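I got to the registry office in Vilela a little before eight, and Judit Antal was already on her second coffee. She has run the family desk there for 14 years, and she talks fast, so forgive me if my notes jump around a bit.

I wanted to ask her about the new rule on prenups. Starting in October, couples who live in the district but hold foreign passports can register a property agreement right here, in their own language, without flying home to do it. Big deal if you're one of those couples! (I am, as it happens. My husband has been bugging me about it for months.)

"People used to show up with a folder from a lawyer back home and I had to send them away," Judit told me. "They'd cry sometimes. I hated that part."

So how does it work now? You both come in, you bring passports and your marriage certificate, and a clerk reads the agreement out loud with a sworn translator in the room. Then you wait 30 days, in case one of you has second thoughts.

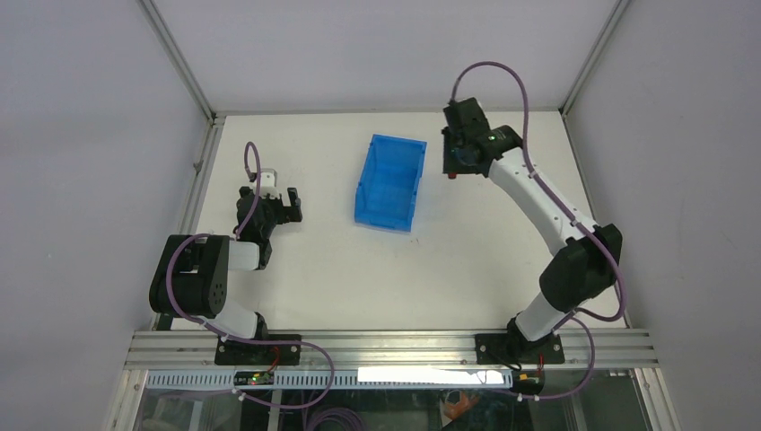 Two robot arms and a blue bin on a white tabletop.

I asked if anyone really does back out. "Oh sure," she said, and laughed. "We had a pair last spring, in the trial run, who came back and tore it up at my desk. Still married, as far as I know."

That trial run covered nearly 96 couples, and the fee was waived for all of them. It won't be anymore. I also called Tudor Mihăilă, a family lawyer across town, and he's less cheerful about the whole thing. His worry is what happens when a couple moves away. "A judge in another country may look at this paper and shrug," he said. "I tell my clients to register in both places if they can afford it."

I put that to Judit and she didn't argue. "He's right, he should say that. We register it, we can't enforce it in somebody else's court."

She did want me to mention that the forms are at the front counter, not online yet, and that mornings are quieter. I took two copies home.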